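Cirnton's hairdressers have a new thing to sell you, and it costs 40 dollars on top of the cut. The Zitiron scalp treatment is a clay rinse followed by 20 minutes under a warm towel, and the card at the till says it will "reset" your hair. I asked a dermatology nurse with a long memory for hair fads what exactly was being reset.

"Your wallet," she says. She has worked in skin clinics on both sides of the harbour and asked me to leave her name out, as a few of the salons send people her way.

Her first complaint is with the word detox. "Hair past the scalp is dead. You can coat it, you can strip it, you can colour it. It hasn't got anything to detox with." A build-up of styling product is real enough, she says, and an ordinary clarifying shampoo from the chemist shifts it.

I read her a line from the Kuker salon's window, which promises thicker growth in 8 weeks. She asks me to read it again. "Thicker than what? Measured how? Hair sheds more at some times of year and less at others. Start anybody in a bad patch and they'll look better two months on."

To be fair to Kuker, I rang and asked. The manager told me clients were "over the moon" and that 500 of them had booked since July. I asked whether anyone had compared them with people who had skipped the rinse. She said that wasn't really the sort of thing a salon did.

The nurse laughs at that, though she doesn't mind the towel. "A warm towel's lovely. I'd pay for a sit-down myself, just not that much."

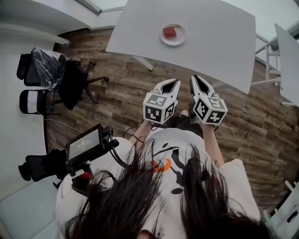
Does long hair need a scalp treatment more than short hair?

"The scalp's the same whatever is hanging off it. Long hair gets knocked about more at the ends, and a rinse at the roots does nothing for those. Get a trim."

She would see a GP about sudden shedding, bald patches or a sore, flaking scalp before spending anything at a salon. Kuker is taking bookings for the spring.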